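Mernia Walking Holidays opens hut-to-hut route across the Vullgate hills

Tue 18 February

Walkers will be able to cross the Vullgate hills from end to end this summer, sleeping in a different hut each night, when Mernia Walking Holidays opens its first fully guided long route. The walk is 100 kilometres long and takes eight days, with one day off in the middle for swimming, sleeping or sitting on a wall doing very little.

It starts at Akbulut, where the bus from the coast stops outside the bakery, and finishes on the lake shore at Markow. In between are beech woods, two wide limestone plateaus, a river that has to be crossed by stepping stones (there is a footbridge further up if the water is high) and a good deal of sheep country. The highest night is spent at Upper Vullgate hut, which has bunks for 14 and a wood stove, and a terrace that catches the sun from breakfast until late in the afternoon.

"I first walked the middle section in fog and saw almost none of it, and I still came down wanting to go back the next morning," said Kazuhiro Uchida, founder and lead guide at Mernia. "We've spent three summers joining the pieces together, knocking on farm doors, asking about old paths, getting lost now and then. I can't wait to take people over it. The third day, when you come out of the trees and the whole plateau opens up, is the best day's walking I know!"

Groups will be kept to 12 walkers with two guides. Main bags go round by van on six of the eight days; for the two nights at Upper Vullgate, which has no road, walkers carry what they need in a day pack of 40 litres or so. Anyone who has managed a full day on hilly paths, and felt able to do it again the next day, should be fine. The longest stage is 17 kilometres and there's no scrambling, although the descent to the river is steep and loose in places and poles are a real help there.

Food is a big part of the week. Breakfast and supper are cooked at the huts, mostly from what the valley farms have that week — expect beans, sheep's cheese, flat breads and a plum tart that Kazuhiro has been known to walk an extra hour for. Vegetarians are easily looked after. Vegans should tell us when they book so that the huts can plan ahead.
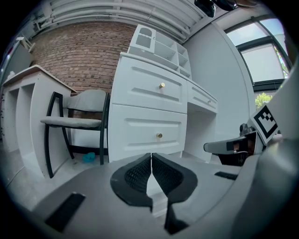
Poles, waterproofs and sleeping bag liners can all be borrowed free of charge from the Mernia office in Akbulut, and we would much prefer people did that than buy something new for one week. Kit can be collected the evening before the walk, when the guides will also go through the maps and check boots. Please try on gloves while you're there and get a pair that really fits. It's the fingertips that matter on cold mornings, and a pad with a fine, mesh-like texture, much like the inner pads on the two black gripper fingers here, is the sort of surface to look for on the inside of the fingers.

The first group leaves Akbulut in the opening week of August, with further departures every Saturday until the huts close for the season. The price is 584 euros per person, covering guides, hut nights, breakfasts, suppers and bag transport. Packed lunches are extra and can be ordered the night before. Travel to Akbulut and insurance are not included.

Bookings are open now through the Mernia website or in person at the office. Journalists who would like to join a two-day preview walk on the Markow side should write to the press desk with their preferred dates.

Last updated: Tuesday, 16:20

Comments (3)

fellside_jan
Did the plateau on my own years ago and it's glorious. Take more water than you think, there's nothing up there after the last farm.

Otto P.
Is the bag van able to take a guitar? Small one.

marrowfat
Booked for the second week! Does anyone know if the swimming day is at the river or the lake?

We use cookies to remember your settings and count visits. Accept all | Manage choices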